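Home Projects Notebook Search
Search this notebook... Go
1 min read

September, bin task, home set

Nia on grippers from 10 am. Aim is 200 demos before we retrain Gautam. Bottles first, then bags, same bin. Keep the approach slow, Baptiste says the last batch was too fast near the rim and the tracking droped out. 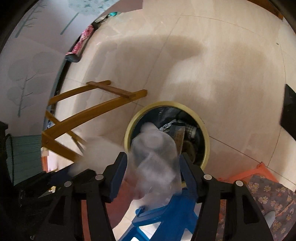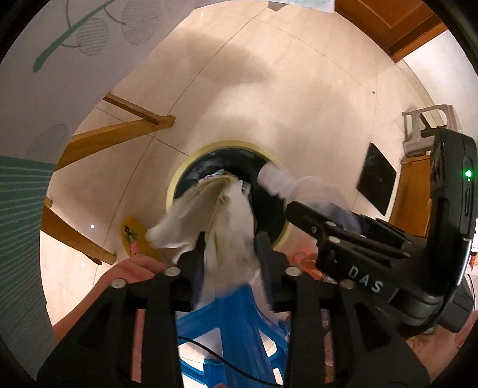 Bin with the yellow rim, both shots.

13 takes tossed so far, all bad sync. Recalibrate after lunch. Bags are the hard bit, policy still lets go early on anything soft. Want longer holds over the opening, then a clean relase. Ask Baptiste if Uron can take the wider finger opening or if we clip it.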